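The Box Marked Misc

I moved in August, which I do not recommend. The new place is 62 steps up, if you start from the sidewalk and count the two crooked ones by the mailboxes, and I know this because by mid-afternoon counting was the only hobby I had left.

The apartment belongs to Conceição Godinho, who also lives in it, in the sense that she lives directly underneath it and can hear me think. She had told me over the phone that the building was "quiet and mostly dry." I signed the lease before I had really considered the word mostly.

My last move was nine years ago and I did it with a borrowed station wagon and two friends who still spoke to me afterward. This time I hired a truck from an outfit called Metton. The quote was 694 dollars, and the man on the phone said it with such confidence that I agreed before asking what was in it. Stairs were not in it. Neither was the sofa, which was classed as an "oversize soft item" and had its own form.

I had plans, of course. I'd read one of those articles about moving like a grown-up, with a color for each room and a master list on a clipboard. Kitchen was going to be blue. I got as far as buying the markers. By the last night I was sweeping whole shelves into boxes with my forearm and writing MISC on the side, and at one in the morning I packed a box that held a colander, my tax returns, a single ski glove and half a bag of rice. I taped it shut like it contained evidence.

Tape, incidentally, is where the money goes. You think you need one roll. You buy one roll, and it vanishes inside the apartment within the hour, probably into a box. So you buy another, and the person at the hardware store starts to recognize you. I suspect I own more tape now than dishes. 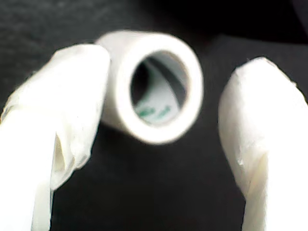

Anyway, the truck came two hours late, and the crew were very nice about my boxes, though one of them did read MISC out loud every time he picked one up. "Misc," he'd say, heading down. "Misc. Misc, heavy." The heavy one was books. I knew it was books. I had written MISC on it anyway, out of momentum.

Mrs. Godinho came out to supervise around the time the sofa got stuck on the second landing. She has opinions about sofas. She told the crew to turn it on its end, which they had already tried, and then she told them again in Portuguese, and on that attempt it went around. She looked at me as if I'd been the one holding it up. I probably had.

That was three weeks ago. I've unpacked the kitchen, most of the bedroom, and six of the MISC boxes. I still can't find the can opener, the good scissors, or the cord for the lamp — I did find the ski glove. I have been opening soup by buying the kind with a pull tab. The Valteo coffee maker, a wedding present from a marriage that lasted slightly less long than its warranty, made the trip without a scratch.

The mostly dry part, for anyone wondering, refers to the closet. I've put the rest of the boxes in the hall while I think about it. Mrs. Godinho has asked twice when they'll be gone, and I told her soon, and she said "mm," and went back down to listen.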